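29 June 2024, bedding, first proper day with the Pinik hands

Swapped the Piras grippers off before lunch and put the Pinik fingers on both sides, mostly because I was sick of watching the old ones chew on pillow corners. So much nicer to drive! The wrist camera has a decent view of the fingertips now, though the sleeve still bunches up on the right and eats into it. I want to try clipping it back a bit. Closing speed is at 40 percent, which feels slow but okay on soft stuff.
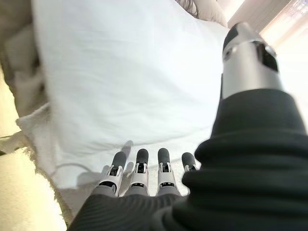
Istley wrote back under my morning note that 40 is too timid for pillows, and that at Utach they went straight to full speed and only turned the force down. Fair enough, I'll try that next (force limit stays at 4 until I trust it).

The duvet is another story. It's thick where it's doubled over, and from the head camera I keep misjudging how far the fingers are from the cotton, so I lean on the wrist views a lot more than I did with the Piras pair.

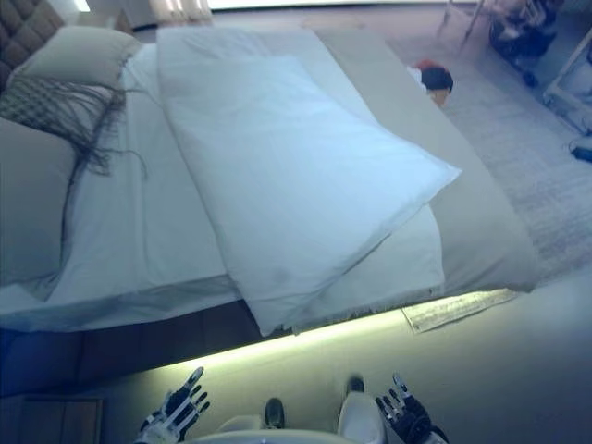
Entered by: bench 2, bedding log

Controller notes, then. Left and right are on the same loop but the left one feels lazier, some 400 ms behind when I open both together. Could be the cable, could be me. For sheets I like a plain pinch, small bite, then lift before pulling.

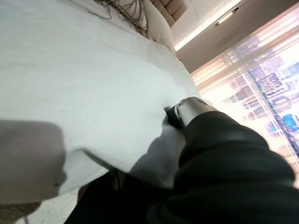
Still to do

Full speed with low force, on the pillow first
Check the left cable
Clip the sleeve
Put the Piras set back on for one sheet run, same settings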